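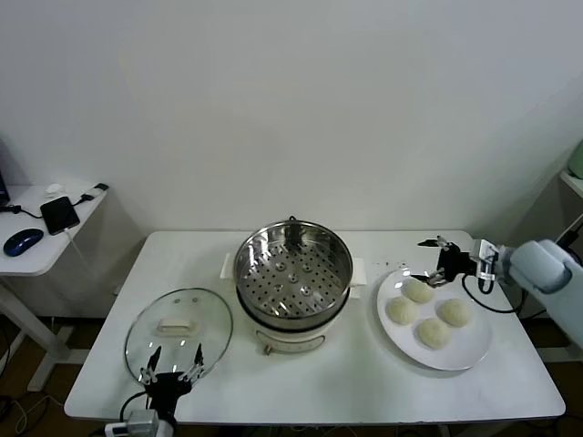 December, 9:40 am. Second morning with the Dralden two-arm kit, demo unit from Ernon. Quote is 3,586 plus 399 for the spare fingertips, which we'd want. Running the bun task, four on the plate, lid off to the left. Default grip force is set to 60, left it alone for now.
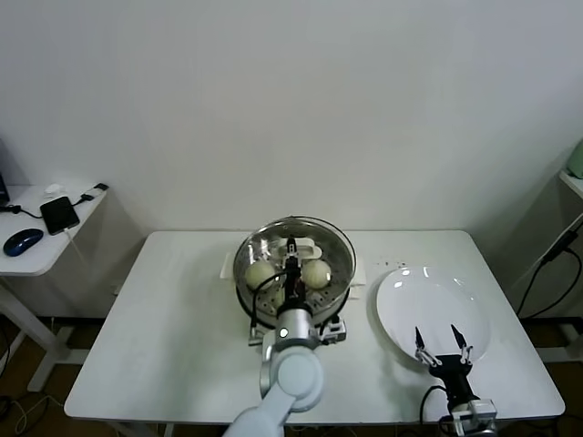

Setup wizard still crashes if the arms are homed before the wrist cameras come up. Ratree Somboon wrote to support, no anwser. Manual p. 12 has the order backwards too.
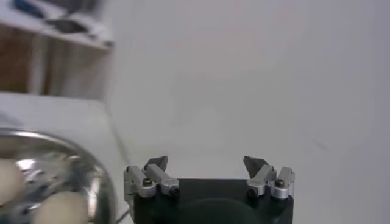

Wrist cam, gripper open

Log shows 1,081 dropped frames, nearly all on the wrist streams. Try other USB hub. 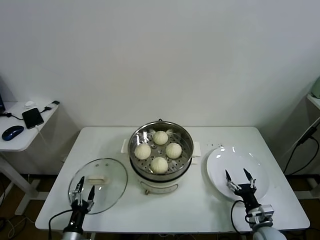
Venkataraman quote is cheaper but no teleop included. Ask Ernon if the loan can run a week longer, and wether the warrenty covers steam.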